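# Puzzle sorting at the Clilstead toy library, 15 September 2018

I stopped by the Clilstead toy library for the big puzzle check and ended up staying until they turned the lights off. If you've ever borrowed a wooden puzzle from them and found the number 14 missing, you'll know why this was overdue!

The library has 309 puzzles on its shelves, and every one of them has to be matched up with its pieces before the fall lending season opens. Hyun-seo Oh was running the number and letter table when I came in, and I went straight there (I'm hopeless at jigsaws). The number boards are my favorites – all those bright numerals with eyes painted on them, and plus and minus signs down at the bottom for the older kids. My nephew used to call the red 9 "the fish" and wouldn't let anyone else put it back.
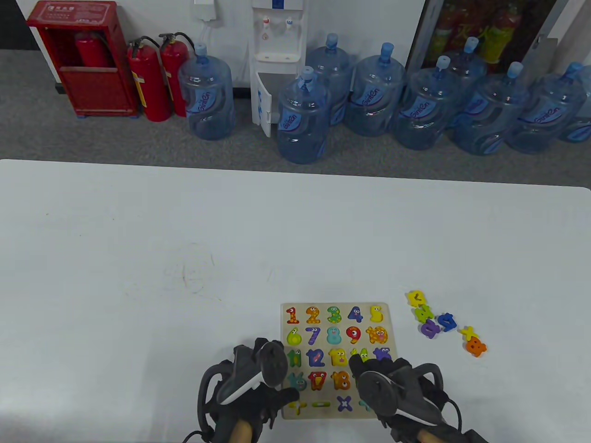 Can families still borrow puzzles while the check is going on? Anything already out on loan can stay out until its normal due date, and new loans start again once the shelves are full.

The way they do it is simple enough. You pick up a board, fit in every piece you've got, and write down whatever's left with a hole. Loose pieces that don't belong go over to the strays box, where Geum-ok Son tries to find them a home. She had one stray that had been waiting since April, a little wooden duck, and when its board finally came across the table she let out a whoop they must have heard in the parking lot.

I found out pretty fast that the shape boards are slower going than the numbers. With a numeral you know where it goes, more or less, but round pieces all look like they should drop into the same hole, and then you try it and no, it sits up proud of the board and you have to start over. Give me a flower or a gear any day. 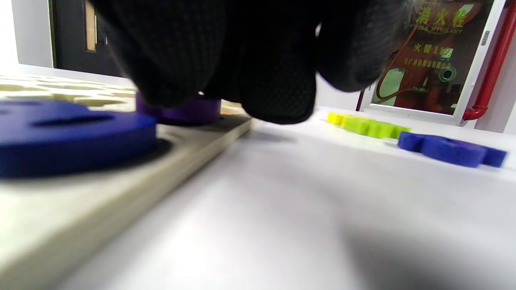 Anyway, the strays box was half empty by lunch, and that's when Deok-su Yang brought over the tin of replacement blanks. Drondar, the little woodshop out on the Fakbridge road, has offered to cut new pieces for boards that come up short, and the library put aside 800 dollars for the job. The painting will be done in-house. I've been warned that my lettering isn't good enough, so I guess I'll be sanding.

After lunch we moved on to the alphabets. These get borrowed more than anything else in the building, and you can tell by which letters go missing. People lose the small ones, the I and the J, while the chunky ones like X always seem to make it home. I like that the recesses have cartoons printed inside them, so there's something to look at even before you've put a letter in. A kid who doesn't know the alphabet yet can still have a fine time lifting pieces out and saying hello to whatever is underneath.

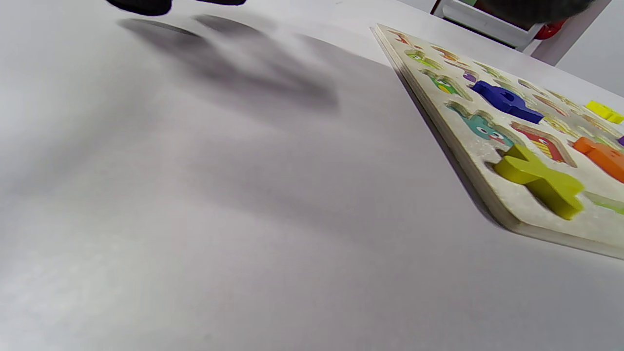 Ayantu Araya told me she'd rather have an alphabet with one letter gone than none at all, and that her daughters had spent a whole winter using a bottle cap for the Q. She'd like the library to lend out the incomplete boards too, on a separate shelf, with a note saying what's missing.

I think that's a great idea, and Hyun-seo said she'd bring it up. The lending shelves open again next month. If you've got a stray piece at home (check under the couch!), drop it in the basket by the front door, and write the name of the puzzle on a scrap of paper if you happen to remember it.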